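Pirkov travel to Flukberg for the evening kickoff with both sides short of goals and separated by a single place in the table.

The hosts have drawn their last three home matches, two of them goalless, and have dropped to seventh. Pirkov are one point ahead in sixth after a 2-1 loss at Kaneko, where they conceded twice from corners in the second half.

Head coach Rosalba Parisi has changed her back line in each of the past four games. She used a back three against Kaneko but moved to a flat four after the second goal, and she is expected to start with that shape. The change would put Pierina Ruggiero at right back, a position she last played in September.

Ruggiero has completed 85 percent of her passes this season, the highest figure among the club's defenders. Most of those passes have been short and square, however, and Parisi wants the ball moved forward earlier.

"We get to the halfway line in good order and then we stop," the coach said. "The spacing is fine. The decision comes a second too late."

Flukberg press in a narrow 4-4-2 and tend to leave the far side open. Opponents have scored four times this season from switches of play, three of them finished at the back post. The hosts have worked on the problem in training by moving the weak-side midfielder five yards deeper, a change that costs them a runner on the counter.

Set pieces may decide the match. Flukberg have scored nine of their 20 league goals from corners and free kicks, while Pirkov mark zonally and have looked unsure at the near post.

Pirkov's players will eat together at the team hotel at midday and leave for the ground in the afternoon.

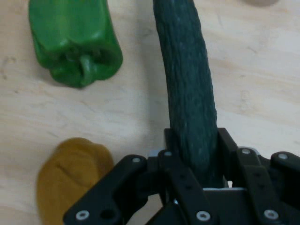
## Team news

Flukberg are without their first-choice goalkeeper, who has a finger injury and will miss two more matches. Her deputy has kept one clean sheet in three starts. The left winger is available again after a one-game ban.

Pirkov have no new injuries. Their leading scorer trained in full after missing the Kaneko match with a tight hamstring - she is likely to be limited to the final half hour.

## Tickets and attendance

Flukberg had sold almost 1,000 advance tickets by noon. Their last home match drew 2,234, the best gate of the season so far. The Purnix Stand will be open to home fans only, and visiting supporters should use the north gate.

The winners will go level on points with fifth-placed Kaneko if it is Pirkov, or move up to sixth if it is Flukberg. Kaneko do not play in this round.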